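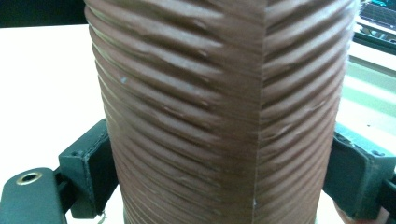 Dede Quansah
Speaker notes, Ayaaba evening talk, September 2019

Start with the surface. Brown, ridged all the way round, ridges packed close. Ask what people see first. Most say coils. Give them a minute before going on.

Then the seam. It runs straight down, and the ridges on one side don't meet the ridges on the other. Same thing to look for on any ribbed piece you pick up: find where the lines start and stop.

Next, the dents and nicks. Some ridges bulge more than others. Mention the small blue fleck on the left, people in the back row will ask.

Light: the crests have a bit of gloss, the grooves go dark. Keep the room lights low for this part.

Pass round the 4 sample pieces from Drirnuma. Two have ribs, two are smooth. Eyes closed, one thumb across the ribs, then along them.

Questions, 7 minutes. Samples back in the box before the break.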